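Hudham finally lets you mute people without dumping them

If you've been on Hudham for any length of time, you know the problem. Somebody from your old job posts fourteen times a day, you like them fine in person, and your only two choices were to put up with it or remove them from your contacts and hope they didn't notice. (They always notice. I've had the phone call.)

Well, as of this morning there's a third choice! I opened the app a little after 7 a.m., half awake, and there was a new line in the menu next to my cousin's name that said Quiet. I tapped it before I'd even read what it did, and his posts dropped out of my feed. He's still a contact, he can still message me, and he gets no notice that I did it. I checked that last part by calling him up and asking, so I suppose he knows now anyway.

The update started going out in September to a small test group, and I wasn't in it, so I've been grumbling about this for weeks. Raluca Sandu, who looks after the feed side of things at Hudham, wrote in the release notes that 2,000 accounts had the feature during the test and that the team changed the wording twice along the way. It was called Snooze at first, and people kept assuming it would wear off after a few days. Quiet stays on until you turn it off.

Finding it is easy enough once you know where they put it. Go to the person's profile, tap the three dots by their picture, and Quiet is the second line down. On the website it's tucked under Contact options, which took me a while, and I'd bet plenty of people will give up before they get there. If you change your mind, open Settings, then Feed, then Quieted people, and you'll get a list with a switch beside each name. No new contact request needed, thank goodness.

There's a limit, though. You can quiet up to 182 people, a number so odd that I wrote in to ask about it. Caradog Ellis from the support desk got back to me before lunch and said it has to do with how the list is stored on older phones, and that they hope to raise it next year. I have trouble picturing who needs more than that, but then my neighbor Kylie Hapeta is in every school and soccer group in town and told me she could fill it by supper.

Groups are the part I'm less happy with. Quieting a person hides what they post on their own page, but if the two of you are in the same group, you'll still see everything they put in there. That's where most of my noise comes from! I'm in a group for people who fix up old Barkano radios, and one fellow answers every single question with the same link. He is still very much in my feed today. The release notes say group quieting is "being looked at," and I've been using this thing long enough to know that could mean two months or never.

Birthdays are another small hitch. Quieted people still turn up in the birthday reminders, and when you tap on one you land right on their page with all their posts laid out in front of you. 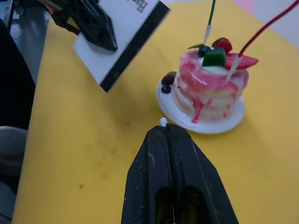

I don't mind that so much, because I'd feel awful missing somebody's birthday over a setting, but Zamfira Voicu, who runs the Hudham tips page I read most days, was pretty annoyed and has already put up a request to have a separate switch for it. It had almost no votes when I looked early on and a good long string of comments by the afternoon, so there may be something in it.

You need version 8 of the app to get any of this. Mine updated by itself overnight, my husband's didn't, and he had to go into the store and do it by hand. The tablet version is lagging behind and just shows the old menu for now. If you've updated and the line still isn't there, sign out and back in. That fixed it for him, and for a couple of people on Zamfira's page too.

I've quieted eight people so far. If you've been wondering why I haven't commented on your vacation pictures, please don't read too much into it, I've only just had my coffee and I'm still working my way down the list.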